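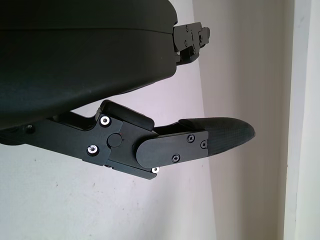
1 min read

Gripper trial, speaker notes, Clutberg meetup

Start with the finger. Textured pad, crosshatch-looking grip. Two silver hex screws at the main joint, say which ones I retorqued in September.

Skadar vs Orngate. Same arm, same controller, 1,000 picks each. Skadar 874 clean. Orngate a bit under, dont dwell on it, colour sorting bins got mixed up partway.

Wrist cam: finger blocks part of the view. Ask who's tried moving thiers.

Pad swap takes 15 min. Orngate over 40, fiddly.

SLOW DOWN here. Water.

Then centre the arm, run the demo, questions.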